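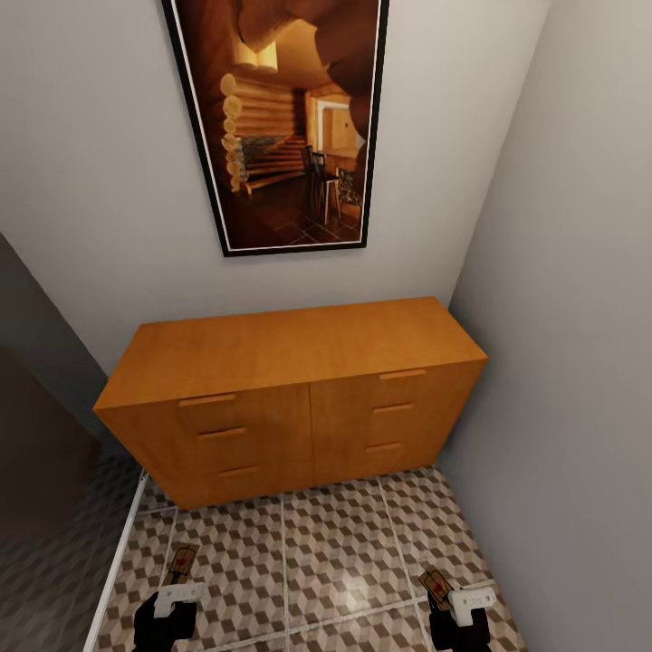 Simulated hallway, two-handed placement task: one mousetrap per gripper, sideboard at the back.

Progress report to the Kang fund, second period
Prepared by Soledad Sepúlveda, Guteo household safety rules project
2023-02-28

You asked for fewer adjectives this time and more rules. We have 2 rules finished, 3 in draft and one that Chunhua Dai and I have stopped discussing over lunch.

Finished: the release rule. A robot may not open its gripper on a spring-loaded object until the object is supported from below. It took most of January to agree on "supported". The earlier wording allowed a trap to be let go above the floor provided the floor was, in a general sense, underneath it.

Also finished: the carrying rule. When both grippers are loaded, neither object may enter the space reserved for the other. Mousetraps were Chunhua's choice of test item. I had proposed sponges and was told that sponges do not concentrate the mind.

In draft are the rules on doorways, on handing objects to people, and on what goes in the log after a stop. The doorway draft is furthest along. The logging draft is four pages long and will be shorter by the time you see it, or I will know why.

Tests so far: 1,695 simulated runs in Tririlia, all in furnished rooms. We kept the patterned floor tiles in the hallway after one reviewer asked for plain gray. People who buy houses do not consult reviewers, and a placement rule should survive a floor covered in little cubes.

The disputed item is whether a trap should be treated as set unless shown otherwise. I say yes, always. Chunhua says this makes the robot unable to tidy a drawer. Both positions are in the annex, hers with a diagram.

Spending is on plan except for the Vondetti license, which renewed itself at the higher rate while we were reading the notice about it. We have asked for the difference back and are not budgeting on getting it.

Next period: finish the doorway rule, send the handover draft to outside readers, and begin runs on physical hardware – with unset traps, at the request of everyone who has to stand near it. We would like your comments on the annex before then.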